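Kolodis House Residents' Association
Minutes of the Kitchen Working Group

Held on Mar 28, 2019 in the Novari Room

Present: Bart Leemans (chair), Milan Mertens (minutes), representatives of the Brunet and Kukier floors
Apologies: none received

1. Minutes of the previous meeting
The minutes were agreed as a correct record, subject to one amendment. Under item 4, "replacement of shelf" should read "replacement of shelf brackets".

2. Matters arising
The extractor filter has been ordered. The second set of keys to the store cupboard has still not been returned and the Kukier floor was asked to look for it again.

3. Use of the shared counter
The chair reminded members that the counter is shared by 33 residents and that complaints had been received from both floors regarding items left out after meals. It was noted that the toaster oven takes up a good deal of the counter and that bowls, jars and bottles tend to collect beside it. The cereal jar with the white lid was mentioned in this connection.
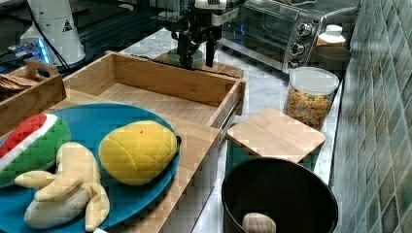 Members discussed whether dry goods should be kept on the counter at all. The Brunet floor wished to keep cereal within reach at breakfast. The Kukier floor preferred that everything be put in the cupboards overnight. After discussion it was agreed that one jar of cereal may remain out and that all other food is to be put away by the last person using the kitchen.

It was further agreed that large pots are to be washed and returned to the lower cupboard on the same day. Mr Mertens asked that this be added to the notice by the door.

4. Wooden drawer unit
Mr Mertens reported on the light wooden unit with the open drawer. Opinions differed as to its proper use. The Brunet floor had understood that the drawer was for cutlery and the flat top for serving, while the Kukier floor had been treating the top as general storage. The chair ruled that the top may be used for a plate and small items only, and that nothing heavy is to be placed in the drawer when it is pulled out.

A proposal to move the unit to the dining area was put to the vote and was not carried.
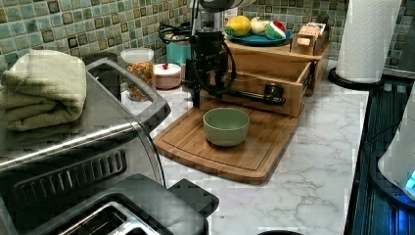 Item 4: the drawer unit against the tiled wall, with plate and small crate on top.

5. Chopping boards and bowls
It was noted that boards are sometimes put back without being wiped - this has been raised before. Boards are to be washed by hand, dried upright and not left under bowls or other dishes. The green bowls are for general use and should not be taken to private rooms.

6. Tiles and worktop
The chair reported that a resident had asked whether the small square tiles could be cleaned with the spray kept under the sink. Members were content for this to be done, provided that the spray is not used on the white worktop. A damp cloth and mild soap are to be used there until the contractor's advice has been received.

7. Expenditure
Mr Mertens presented the kitchen account, which showed a balance of 169 euros. The purchase of two washing-up bowls and a new draining rack was approved. The request for a second kettle was deferred to the July meeting.

8. Any other business
The Kukier floor asked for the cleaning rota to be displayed in larger print. Agreed.

Actions
Notice by the door to be revised - M. Mertens
Advice on care of the worktop to be obtained - B. Leemans
Cupboard keys to be found or replaced - Kukier floor

Next meeting: July, date to be confirmed by the chair.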